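# Offre d'emploi - Agent ou agente de tri et de préparation des bacs (F/H)

La société Jarport recrute, pour son atelier de tri d'objets ménagers et de jouets, un agent ou une agente de tri en contrat à durée indéterminée. Le poste est à pourvoir en novembre.

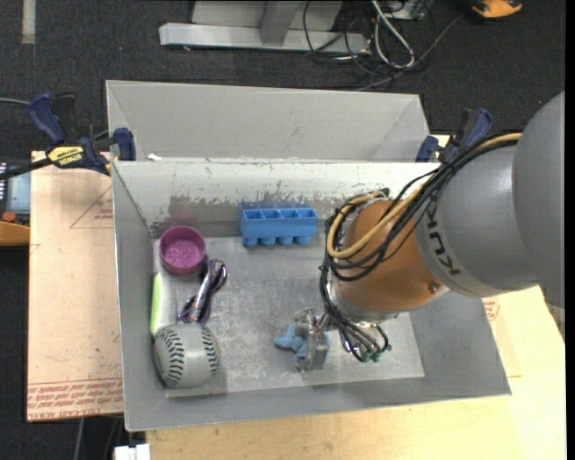
L'atelier reçoit des articles en plastique, de petits contenants, des gobelets et des jouets provenant de retours de magasins et de fins de série. Ces articles sont vérifiés, répartis en bacs, puis remis aux enseignes partenaires, dont Hukurska et Czerwiński. Le service compte 62 salariés et dispose de 643 emplacements de stockage.

## Missions

Sous l'autorité de la responsable d'atelier, la personne recrutée est chargée :

- de réceptionner les articles et de contrôler leur conformité au bordereau ;
- de séparer les articles réutilisables de ceux qui sont fêlés, incomplets ou trop rayés ;
- de constituer les bacs par famille d'objets, conformément au plan de tri en vigueur ;
- de retirer des bacs les étiquettes, chutes de papier et autres résidus avant chaque nouvelle série ;
- de signaler les bacs dont le fond ou les parois présentent une usure excessive ;
- d'enregistrer les mouvements dans le logiciel Dovix.

Elle participe en outre à l'inventaire semestriel et peut être appelée à renforcer l'équipe d'expédition, dans la limite de deux demi-journées par mois.

## Profil recherché

Aucun diplôme n'est exigé. Une première expérience en logistique, en tri ou en conditionnement sera appréciée. Le poste requiert de la rigueur, une bonne perception des couleurs - le plan de tri repose en partie sur celles-ci - et la capacité de travailler en station debout. La lecture courante du français est nécessaire à la tenue des bordereaux.

La formation au plan de tri et au logiciel est assurée par l'employeur au cours des trois premières semaines. Les candidatures de personnes en reconversion ou bénéficiaires de l'obligation d'emploi sont examinées dans les mêmes conditions que les autres.

## Conditions d'emploi

- Temps complet, 35 heures hebdomadaires, en horaires fixes de 7 h 30 à 15 h 15, pause méridienne de 45 minutes comprise et non rémunérée.
- Période d'essai de deux mois.
- Rémunération selon la grille de l'entreprise, coefficient 198, avec reprise partielle de l'ancienneté.
- Prime d'habillage et titres-restaurant. Les chaussures de sécurité et les gants sont fournis.
- Prise en charge de l'abonnement de transport à hauteur de 78 %.

## Modalités de candidature

Le dossier comprend un curriculum vitæ, une lettre de motivation d'une page au plus et, le cas échéant, les certificats de travail. Il est adressé à Dima Zein, service du personnel, sous la référence TRI-78, par courrier ou par dépôt à l'accueil entre 9 h et 16 h.

Les personnes présélectionnées seront convoquées à un entretien de trente minutes, suivi d'une mise en situation à un poste de tri. Les dossiers incomplets ne seront pas examinés. Une réponse écrite sera adressée à l'ensemble des candidats.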